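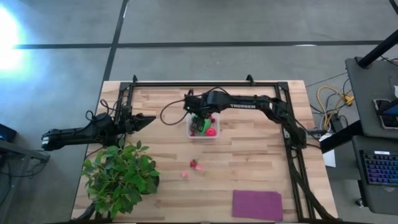
Table from above, both arms, tape lines on the floor.

Shop notebook, June
Calldale revolve: noise, again

Started at 7:40 a.m. before the building got loud. Third morning on this and I still don't believe the casters are the problem, whatever the email thread says.

For anyone picking this up cold: Flanimbridge is the touring piece with the kitchen on one side of the revolve and the hotel lobby on the other. It turns during the long silence in act two, when the daughter has read the letter and says nothing. Calldale seats 1,619 and the complaint is that the turn can be heard from the back of the balcony. I went up and sat there last night. It can. It isn't a rumble. It's a dry tick, uneven, with a low groan under it when the heavy side comes around past the wing.

Branwen Humphreys (director) wants it silent. I've asked what silent means in a hall with that air handling and was told "silent." Fine.

The proposal on the table is to swap every caster under the deck for the Karras soft-tread ones. The sales sheet says "whisper quiet" and gives no load, no speed, no floor surface and no distance from whoever was listening. I would like to know who whispered. They did send us 8 to try, so we tried them.

What we did. Built a wedge of the deck in the shop, same ply and same framing as the real one, and loaded it with stage weights to about 1,000 pounds, my best guess at the lobby side with the reception desk and two actors on it. Pulled it back and forth by hand on a line over a scrap of the same hardboard that's down at Calldale. One person pulling, one person at the far end of the shop with eyes shut, raising a hand at any noise. Then changed places.

Old casters: low groan, steady. No tick.
Karras casters: lower groan, a little softer. No tick.
Old casters, second go after lunch: same as before, though the listener thought it was the new set and said it was much better.

That last line should worry everybody who wants to spend the money. I didn't tell him which set was on. He was sure. I'd have been sure too, probably. We all know which answer people upstairs would like.

So the tick doesn't happen in the shop on either set. It happens at Calldale. Things at Calldale that aren't in the shop: the center pivot, the drive, the joints between the deck sections, the joints in the hardboard, and the carpet under the kitchen dining set. I'd put money on the section joints. The deck has been through Soltomitz and back, loaded in and out by two different crews, and the coffin locks on the lobby side were never tight when it came home. There's a note about it in this book, a few pages back, in my writing, with no reply under it.

Counterargument, to be fair to it: if it were the locks, we'd expect the tick at the same point on every turn, and from the balcony it sounded random to me. But I was listening during a tech with headset chatter in one ear, so I don't rate my own evidence there.

Also not convinced by the sound department's offer to cover it with rain. There is no rain in the play. The letter mentions a dry summer! If we add rain every time a piece of scenery squeaks we'll end up with a play about weather. I can see why it's tempting, it costs nothing and would be in by tonight. Branwen said no before I could. Then an hour later she said "maybe distant traffic," so that door is open an inch and I'd like it shut.

4:15 p.m. Went over to Calldale on the break. Had the deck turned slowly with the house empty and the air off. Lay on the floor downstage with my ear near the lip, which was a mistake for my back but useful. The tick is there with no furniture on the lobby side. Fewer ticks, though. With the desk back on, more. Marked with chalk every time I heard one, four full turns. The chalk marks bunch up in 2 places, near the seam by the elevator doors and near the one behind the fridge. They don't fall exactly on top of each other, and I can't swear I was quick enough with the chalk.

Put a hex key on the locks at the elevator seam. Two of them took most of a half turn. Ran it again. Fewer marks by the elevator, same by the fridge. I'm pleased but I'm not calling it. I was the one turning the key and the one holding the chalk, same problem as the caster test. Someone else should do the fridge seam and someone else again should mark it, without being told it's been done.

The groan is another matter. That one might well be casters and the soft-tread set did take a bit off it, if the morning's listening means anything. But I doubt it reads in the balcony once there are people in coats in the seats. Asked for a listen at the first preview before any order goes in. Answer was "we'll see," so I expect the order is already in.

To do:
Tighten fridge seam locks, different person, no announcement
Check hardboard joints under the heavy side
Find out what they used at Soltomitz on the pivot, it looked dry and there was gray dust on the plate
Get a real weight for the reception desk, the drawing says one thing and my shoulder says another
Carpet under the dining set: lift a corner and look
Return or pay for the Karras set, they're in the bin by the saw with the box flaps taped, don't use them for dollies

Later: pivot plate has been greased, by whom I don't know, and nobody wrote it down. So now tomorrow's run will have two changes in it and we won't know which one did anything. Please write things in the book.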